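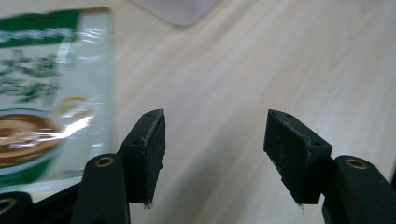
Nimberg Tabletop Set
Student project dataset, release 2

Summary

Nimberg is a set of short manipulation recordings made by the Evholm student robotics club during one spring term. Club members worked a hand-held two-finger gripper through simple jobs on a table, mostly with packaged food and small kitchen things. The set holds 1321 episodes. It was put together for the club's imitation learning project and is shared so that other student groups can train on it or check their own loaders against it.

Contents

episodes/ one folder per episode, with video, finger opening and a text label
splits/ train and held-out lists, plain text, one episode name per line
tools/ loader, viewer and the script that builds the splits
notes/ session notes as typed by the operators

The held-out list has 300 episodes. It was drawn by session, so no session appears in both lists. Please keep it that way if you make your own split.

Hardware

The gripper has two facing fingers. Each is a dark arm with a black wedge-shaped pad fixed to its inner side. The view is from the gripper itself, with the fingers at the bottom of the image. The pads in use show pale scuffs on their faces and edges. We did not retouch or mask them, and a model trained on new pads only may see a small shift.

Finger opening is stored as a number from 0 (closed) to 1 (fully open). It was calibrated at the start of each session by Arnar Kjærgaard. Offsets are in notes/calibration.txt and have already been applied to the data.

Recording

Sessions ran from February until the end of term. Operators were Vasanthi Kartha, Satish Shetty and Iddrisu Odoi. Each operator set out the objects, started with the fingers open, did the task once and stopped. Failed tries were kept and carry the label "fail" in the episode file. Labels were typed by the operator and read through by a second member.

Known problems

Glossy bags give bright streaks under the room lights. Printed text on them is often blurred and should not be used as a reading target.
Objects at the top of the image may be only partly in view. Some labels name an object that cannot be made out in the first image of the episode.
The pale wood tabletop appears in most sessions. Background variety is low.
Finger opening drifts in long episodes. The loader prints a warning if the closed value at the end is above 0.04.

Use

Run tools/view.py with an episode name to play it back. Run tools/load.py --check before training; it takes about 2 minutes on a laptop and lists any missing files. The loader returns images and finger opening at the same rate. Older club code written for the Drestel set will need its key names changed, see notes/keys.txt.

The set is meant for teaching and small experiments. It has not been tested for use on a machine working near people.

Contact

Questions about labels go to Vasanthi Kartha. Faults in the loader go to Solange Brunet, who looks after the tools folder. Please give the episode name and the full error text.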